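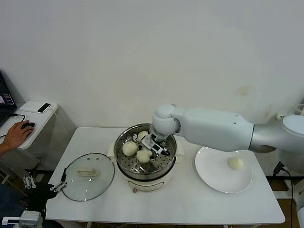
Three in the pot, one on the plate.

The Fourth Bun

My aunt did not believe in breakfast before six, and she did not believe in steamers with a plug. So when I put mine on the white table in the flat in Horberg, I turned it so that the small knob was looking at the wall. She came in with her coat still on and turned it back.

"It has a button," she said.

"It is a knob, aunt."

"In Trarnus we had a fire."

She had traveled six hours from Trarnus with one bag, and in the bag was flour. I told her on the telephone that in Horberg there is flour, there is even too much flour, but she said that she did not know those people. She meant the people who make the flour. She washed her hands for a long time and then she asked for a bowl, and for another bowl, because the first one was too proud. I still do not know what is a proud bowl. I gave her the old one with the chip.

We did not talk while the dough was resting. It was February and the window was gray. She looked at my wall, which I had not painted, and at the scuffs on it.

"Your uncle would have painted this," she said.

"Uncle never painted anything."

"He would have started."

This was true. My uncle had started many things. He started a boat in the yard behind the Öztürkmen bakery, where he worked at night, and the boat stayed there until the cats were born in it. He started to learn the accordion. He started to walk to Herkport one summer, to see the sea, and came home in the evening with a melon. At the bakery he finished everything, my aunt said, every tray, and perhaps there was nothing left of it for the house.

She made four buns. I had thought there would be more, as there always was more when I was a child, a whole cloth full of them, and cousins standing around it. But she cut the dough in four and put the knife down.

"Two for you and two for me," I said.

She did not answer. She turned the knob herself, very slowly, like you turn the key in the door of a sleeping person. Then she pulled her chair near and watched the glass lid until it was all white and there was nothing to watch anymore. She kept watching it.

When it was time she took the lid off and laid it flat on the left side of the table. The steam went up to the wall. I said that it would leave a stain, and she said that the wall had one already and would be glad of company.

She took out one bun and put it on the good plate, the round one with the wide rim. She did not put it in the middle. She looked at it, and I waited for her to take out the others, but she sat down again and folded her hands.

"Is it for me?" I asked.

"Yours are in the pot."

"And yours?"

"Mine also."

So I counted, like a child, with my finger. Two were mine. One was hers. I looked at the plate again and I did not ask any more.

In the street somebody was trying to start a car. We listened to it, my aunt with her head a little on the side. It coughed and stopped, and coughed and stopped.

"He should let it rest," she said, and gave me the first one from the pot, so hot that I had to pass it from hand to hand.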